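Nelline capture kit (gripper + right glove), anyone past the trial period?

Posted by eabubakari
15th April

We have the Nelline kit from Purton on trial and I have to tell them yes or no before the loan runs out. The quote is $4,000 for the hand-held gripper, one right glove, the control box and a year of the Jin software. Extra gloves are separate. We want it for soft and awkward household items: towels, pouches, small plastic things with handles. The arm we will train for is already here, so I only care about the capture side.

So far we have 2,712 recordings saved, and 113 of those were thrown out by the Jin checker. Most of the rejects are from the glove. The gripper has been the easy part. New people pick it up and are making usable recordings the same morning.
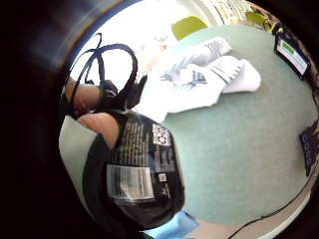
Calibration is my main complaint. The manual says to redo it every time the glove goes on a different person. That costs us 35 minutes with two people helping. If you swap operators twice a day you lose a good part of the afternoon. Purton support told me a shorter routine is planned but would not give a release.

Questions for anyone who owns one:
Do you recalibrate at every swap or do you save profiles?
Does the glove cable hold up?
Is there any reason to pay for the second year of Jin?

Esi Abubakari

Reply by lambert_l

We bought ours in February. Saved profiles work if the same person comes back the same day. After a night in the case I would redo it. The finger angles drift enough that a pinch grip shows as open.

Cable has been fine. The plug at the control box is the weak spot. Tape the cable down near the box so a pull on the glove doesn't reach the plug.

I would not renew Jin. The export is plain files and you can keep using the version you have.

Liam Lambert

Reply by torque_monkey

I'd send it back. Four grand for a wired glove is too much when Veker sells a wireless one. With cables on the table the operator ends up working around them and you get strange arm paths in the data.

Reply by lambert_l

We had the Veker on loan before this. It dropped packets whenever the room was busy and we had gaps in the middle of grasps. I'll take the cable. Your point about arm paths is fair for big motions like folding a sheet. For tabletop work we don't see it.

Reply by eabubakari

The cable hasn't changed how people move much as far as I can tell, but I haven't measured it. We run it across the tabletop, away from the operator, and let it lie. Right now the session is small objects held up and turned, then the towel. 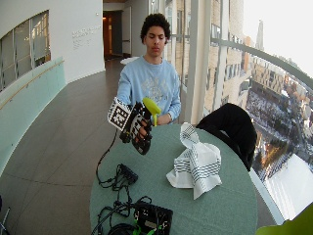
Right glove with the marker panel on the back. Operator seated, cables on the tablecloth.

The towel is where I'd most like better numbers. The finger sensing is good on hard plastic. On cloth you get a clean hand pose, but nothing tells you how much fabric is between the fingers.

Reply by pnw_grasping

Same result on cloth. We use the glove for rigid things and the gripper for everything soft. The wide lens on the gripper is a bigger help than I expected because the rest of the room stays in view and the tracking has something to hold on to. Shiny packaging is a different problem. We get glare on glossy bags under overhead lights, and lowering the exposure in Jin helped.

Also keep the marker facing your fixed camera. If the wrist rolls too far the tracker loses it and the checker rejects the whole recording. I bet that's most of your 113.

Reply by eabubakari

Just went through the reject log. Most are "marker lost," so yes. I'll move the fixed camera and see if it drops.

Reply by torque_monkey

Or buy two cameras, and now it's $4,000 plus cameras.

Reply by lambert_l

We already had a second camera. Esi, ask Purton for the gripper by itself. It isn't on the price list but they quoted us for it.

Reply by eabubakari

Didn't know that was possible. I've emailed them and will post the price here if they give me one.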